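When the gripper drops things

Our arm let go of a jar lid twice in May. The motor was fine. Crumbs had stuck to the rubbery tips, and the lid slid right out.

Switch the arm off at the wall before you touch the fingers. Wipe the tips with a damp cloth and let them dry.
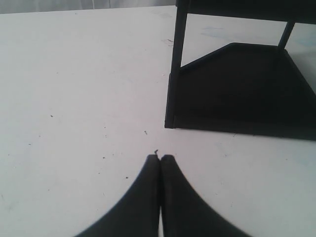

Closed fingertips and specks on the white tabletop.

Wipe the table too, under any rack or stand. Then test with something that won't break. If it still slips after 2 tries, leave it off and check the tips for wear.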